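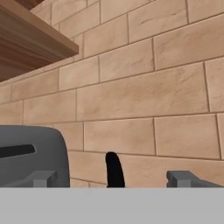
Run 800, and Sabina still wouldn't go home. The planner was hers, three weeks old, and she loved it the way some people love puppies.
"Watch the cost map!" she said. Hòa watched. The path bent, thought again and slid around the toaster like water.
"It replanned in 15 milliseconds," he said. "Sabina, that's gorgeous."
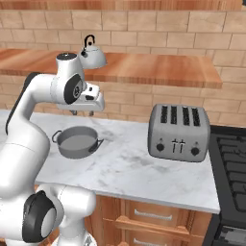 Morcombe Robotics Writing Club
"Now the pot," she said, already typing. She opened the grasp scores, moved one weight and grinned at the numbers. Hòa pulled his chair closer and pressed Start.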